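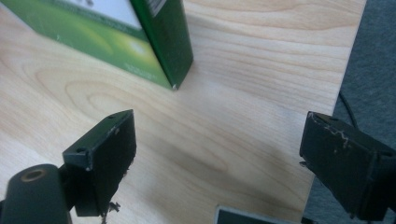
3. Condition of retail cartons after repeated handling

3.1 Materials

The cartons were ordinary printed cardboard boxes collected from students' homes in June. The green one was used as the reference carton for recording wear, as bare board shows up pale against the dark print. It has a small white fleck at one corner, where the cardboard appears slightly worn or dented. All work was done on a light wooden tabletop in the Clernville study room, which has a dark grey carpet.

3.2 Method

Each carton was lifted, turned and set down 40 times by one person. Myrto Pappas handled the first batch and Themis Tzanetos the second. Corners were checked under a desk lamp before the first lift and after every tenth. Any spot of exposed board longer than 1 mm was recorded as wear. Spots on the flat faces were noted separately and are not included in the totals.

The tabletop is smooth and slightly glossy, so reflections made the lower corners hard to judge. The lamp was moved to the side after the first batch. Readings taken before this change were repeated.

3.3 Results

Of the 35 cartons handled, 12 gained at least one new worn corner. Most of the new wear was on bottom corners. Cartons with a dark, even print gave clearer readings than those with pale or patterned faces, where two observers often disagreed.

3.4 Limits

The load inside each carton was about 300 g and was not varied. Evdokia Sotiropoulos suggested repeating the test on carpet, but there was no time for this. Board thickness was not measured.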